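Jan 13, 2019

So the two-arm kit from Stiltura has been bolted down for a fortnight now and I promised a proper write-up. I paid £512 for the pair on offer (one arm alone is £299, so do the sums before you order!) and it came in a single very heavy box. Setting up took me 45 minutes, most of it spent routing cable and swearing at the Pirness software, which wanted an update before it would even say hello.

My test this week has been a small first aid kit with the lid open. Bottles, packets, a folded gauze pad – all different shapes, all annoying in their own way. I like it much better than the foam blocks everyone uses. 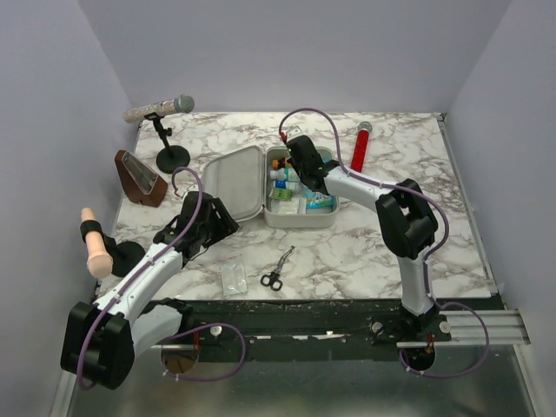
Do you need to know how to code?
Only if you want to go beyond the built-in routines, and the Anach starter guide is good enough to get you through your first few scripts.

My grumbles, then. The manual is dreadful, with 2 pages on safety and a wiring diagram the size of a stamp. And the grippers come set far too tight, so loosen them before you go near anything you care about. I looked at the Panasiuk set as well but the wait was until February and I'm not that patient.

Would I buy it again? Yep, and I'd get longer cables with it.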